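Finding the Cup from the Wrist: Does a Second Look Help?
Student project report, Robotics Laboratory course
Eun-seong Seok and Nassoro Kioko
Supervisor: Hye-jin Koo
Sunday, March 1, 2026

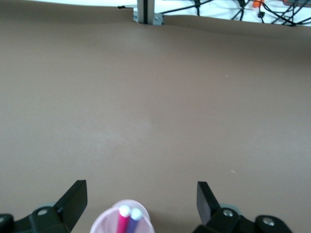

1. Background

Our project continues the work that Euan Menzies began in August on the Ummont arm. His program, which he named Bostivska, takes one picture from the wrist camera, finds the container, and moves the gripper down to it. It worked well when the container was in the middle of the view. When the container was near the bottom, where only a part of the rim can be seen between the two fingers, the program often guessed the center too far forward. The gripper then came down on the rim.

We wanted to know if a second picture, taken after a small move backward, makes the grasp more reliable. We also wanted to know how much time it costs.

2. Task

The task is to grasp a light pink plastic cup which holds two markers, one magenta-pink and one purple, both with white tops. The markers make the task more difficult than an empty cup. They lean, and their tops are close to the rim, so in the wrist view they can hide a part of the edge that the program needs. The brown table surface is an advantage for us, as the pink cup is easy to separate from it by color.

3. Method

We trained the cup finder on 3254 minus one pictures in our first plan, but one file was damaged, so the final number is simply 3253. All pictures come from the wrist camera. The rim was marked by hand in each picture by the two of us. For 447 pictures we both marked the same rim, to check that we agree with each other. Where our marks were far apart, we discussed the picture and marked it again together.

We compared two conditions:

One look. The arm takes a picture at the start pose, computes the cup center and goes down.

Two looks. The arm takes the first picture, moves back a short distance, takes another picture and then computes the center from both.

Each condition had 100 trials. The order was mixed by a script, so that a change of the daylight in the room would not help only one condition. Between trials we moved the cup by hand to the next position on our list. A trial was a success if the cup was lifted and held until the arm stopped, with both markers still inside.

4. Results

Two looks gave more successful grasps than one look. The difference came almost completely from the trials where the cup was low in the view. For the center positions we could not see any difference, and the second picture only made the trial slower.

The failures were also of a different kind. With one look, the most common failure was a finger landing on the rim. With two looks this became rare, but we had a few cases where the cup turned in the grasp and a marker fell out. We think the force was too low for this, but we did not test it.

5. Problems

The brown surface does not lie completely flat at the far edge. We kept all cup positions away from that part. We also lost one day to a wrong camera calibration — the file was from before the camera was mounted again — and we repeated all trials from that day.

Hwa-young Cho asked in our midterm talk if the markers themselves could be used to find the cup. We tried it for one afternoon. It was not stable, as the direction of leaning changed each time we moved the cup.

6. Next steps

The arm should take the second look only when the rim is not fully visible. This would keep the speed for the easy positions. We also want to repeat the test with a cup of another color, and on the table in the Gresturley room, where the surface is lighter.

The marked pictures and the trial list are in the course folder, under Bostivska. Please ask Nassoro for access.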